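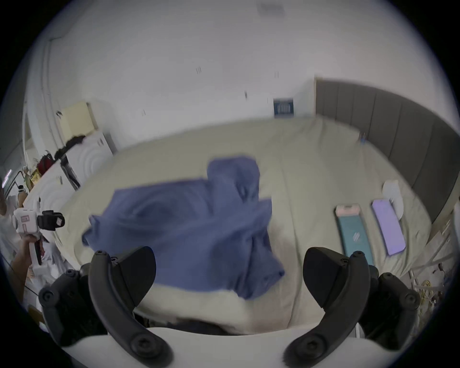 Sarnodcombe Guest House Co-operative
Minutes of the housekeeping meeting, April 30, 2020

Gaspard Picard took the chair and thanked everybody for coming, and for the shortbread, which made a long agenda a good deal pleasanter.

1. Minutes of the last meeting
Agreed, with one correction: the new sheets arrived in February and were already on the beds by the time we met.

2. Making up the beds
We had a long and very friendly talk about this one. Gaspard reminded us that the bed gets cleared completely before anyone touches the sheet, and that means clothes, towels, phones, pens, the lot. It is so easy to work round a heap of something in the middle and promise yourself you'll come back to it! Anything made of cloth is to be shaken out and folded at the side of the bed, and anything small goes on the tray by the door until the room is finished.
The pale sheets are much liked but they do show every crease. Agreed to pull them tight from the headboard end first and smooth down towards the foot. The Pekholm rooms will try this for a fortnight and let us know how they get on.

3. Padded headboards
Dust gathers in the grooves between the panels. A soft brush, top to bottom, once a week. Please don't use the damp sponge, as it left a tide mark in the Hyvönen room that took two of us most of a morning to lift.

4. Linen order
The Fedetti quote came in at £1444 for 64 sheets and 12 mattress covers. There was some feeling that this was on the dear side, but the last lot have washed beautifully and the meeting was happy to go ahead. Gaspard will ring them and ask, nicely, whether delivery could be included.

5. Lost property
The box is full again. Clothing will be washed, folded and kept on the top shelf with a label giving the room and the date. Phones and chargers go straight to the office.

6. Any other business
The airing cupboard door is sticking. Gaspard has offered to plane it and was warmly thanked.

Next meeting to be arranged once the linen has arrived.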